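Refinishing a scratched stainless laundry sink, is it possible?

Home Repair > Plumbing and Fixtures
Viewed 726 times

Fung-ping Hsiao
We bought a house in April and there is an old stainless laundry sink in the basement. It's a single deep basin, no brand name on it that I can find. It holds water fine and the drain was replaced by the last owner. The inside is badly scratched, mostly on the bottom, and there are dull gray patches where I think someone cleaned it with bleach or something stronger. I got a quote of 700 dollars to pull it out and put in a new one the same width, and I don't want to spend that if I can help it.

I have tried baking soda and a nylon pad, and a bottle of Fesatar metal cream from the hardware store. The cream made it shiny but the scratches are still there. Can I sand it? If so, what grit, and do I need a power tool? I'd like it to look even. I don't care about a mirror finish.

Govlow
Yes, you can sand it. I have done two of these and a restaurant prep table.

First find the grain. On most stainless sinks you can see fine lines running one way, usually the long way. Everything you do has to follow those lines. If you go in circles you will see the circles forever.

Wash it with dish soap, rinse, dry. Take a hand sanding block and wet/dry paper, silicon carbide. Start at 200 or the closest your store has (mine only carries 220). Keep it wet and use long, even strokes from one end to the other. Don't stop in the middle of a stroke. When the deep scratches have blended in, go over it with 320 and then a gray non-woven pad. I would stop there. People online will tell you to keep going up to 2,000 and you can, but a laundry sink that shiny shows every mark the first time you set a bucket in it.

No power tool for the bottom. A random orbit sander leaves swirls and it heats up thin metal.

Don't use regular steel wool. Bits of it stay in the surface and rust, and then you will be back here asking about rust spots.

The corners are the hard part. I wrap the paper around a piece of garden hose. It took me about an afternoon per sink, and my shoulder hurt the next day.

The dull patches may or may not come out. If it's pitted and you can feel it with a fingernail, sanding won't get to the bottom of it unless you take off more metal than you should.

Ko
just put a rubber mat in it. mine looks terrible and the laundry doesn't care

Fustby
Agree with Govlow on nearly all of it. Two things to add.

Check that it really is stainless before you sand. Some old utility basins are galvanized steel, and if you sand through the zinc it will rust. Galvanized is usually a flatter gray with a blotchy or flaky pattern, and a magnet sticks to it hard. A magnet can stick to some stainless too, so go by the look as well as the magnet. 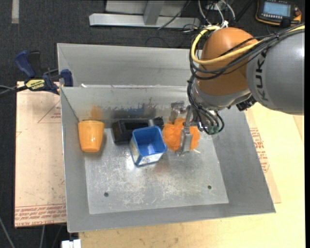 Second, do a test patch the size of your hand on the back wall, down low, and let it dry completely before you decide. Wet metal always looks better than it is. If you like the patch, do the whole wall and then the floor of the basin last, so you aren't kneeling your elbow on finished work. Rinse the grit out between papers and wipe the drain flange too.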